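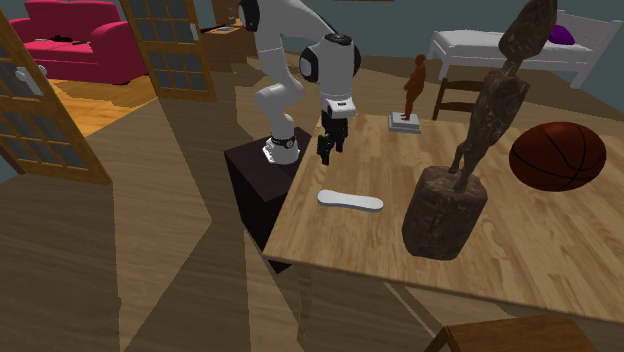

Figure 4. A furnished room with a wood-grain table, rendered.

4.2 Self-reported comfort

Claims that warm wood tones make a room feel more restful are repeated far more often than they are tested. Antoniadis and Moschos surveyed 213 tenants in Odera and reported higher comfort scores in rooms with wood furniture. We are not persuaded. Rent was left out of their model, and tenants who pay more tend to have both better furniture and quieter streets. When we reran the analysis on the 100 households that gave rent figures, the gap shrank to almost nothing. The survey also ran only in August – a poor month for judging how warm a room feels. The 5-point scale offers little help, as most answers sat at 4.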